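Second Pumpkin

by the night operator, Ondgate

The job at Ondgate paid by the accepted episode, and an episode was accepted if it ran under 38 seconds and nothing got dropped. I had done 200 by the end of my first fortnight. The people who had been there since April did that many in three shifts.

I worked the late roster. You signed in, wiped down the headset, put your hands in the gloves and waited for the wrists to line up. The robot was in Istuvgate, a two-hour drive up the highway, in a building I had never been inside. I knew its table better than I knew my own kitchen. I knew where the lights caught on it and where the far edge went wavy, and I knew to keep small things away from the hole.

My supervisor was a voice called Merrick. Merrick was a scheduling program, but it had been given a decent voice and it said good evening. It put the task card up in the corner and read it out. That night the card said: put both pumpkins on the plate.

"How many?" I said.

"Two thousand in the set," Merrick said. "Your share is 35 tonight."

I had not worked with the pumpkins before. The previous month had been all cups and spoons. I flexed my fingers and the black fingers flexed, a little behind mine, the way they always were at the start of a shift before the line settled down.
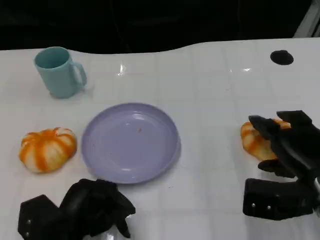 My mother grew pumpkins. Real ones, grey Queensland types with skin you needed an axe for, on a slope behind the house where nothing else would take. When I was seven or eight she taught me to lift them. She stood behind me and put her hands over my hands and we went down together and up together, and she would not let me do it alone until she could feel that I had stopped thinking about it. The two on the table were toys, striped orange and white, and they would have made her laugh. I took the one on the right from the top, the fingers curled down over it, and kept the left hand low and out of the road in front of the plate. She would have told me to get underneath.

I lifted it anyway, took it across and set it down. Then I brought the left hand round for the other one, and that went on as well, and Merrick made the small sound it made for accepted.

"Thirty-four," Merrick said. Someone at the other end reset the table. You never saw much of them. The picture went grey for the reset, and when it came back the pumpkins were in different places and the plate had been turned or shifted.

Around the tenth episode I started trying it her way. I opened the hand wider and came in from the side, with the fingertips nearly on the table, and closed under the curve. It was slower. The first time, the pumpkin rolled off and I lost the episode. The second time it held, but I was over the limit.

"You have changed your approach," Merrick said.

"Is that against the card?"

"The card does not specify an approach."

So I kept on. By the twentieth I had it inside the time, just. There is a point where the gloves stop being gloves, and you feel the weight although there is no weight being sent to you, only a buzz in the fingertips when the motors push back. I went down and I came up. I thought about the slope, and the smell of the vines when you stepped on them, and then I wasn't thinking about anything and Merrick said, "Four."

I finished at ten to two. I had lost five episodes, more than in any shift since training, and the pay came out at what you would expect.

They ran the first trained version on September 28, 2023, and put it on the big screen in the lunchroom so the operators could watch. Curko had bought the pies. The robot was on its own now, with no one in the gloves. It did the first pumpkin from the top, quick and a bit rough, and it did the next from the top as well. People clapped. It did several more like that and most of the room went back to the pies.

Then the table was reset and one of the pumpkins had ended up close to the far edge, at an awkward angle. The hand went over it and stopped. It opened wider than it had before and came down beside the thing, low, with the fingers nearly flat. It closed under the curve and waited there a moment before it lifted.

"Why's it doing that?" someone said behind me.

I said I didn't know. I got my bag from the locker and rang my mother from the car park, but she was out in the garden and it went to the machine.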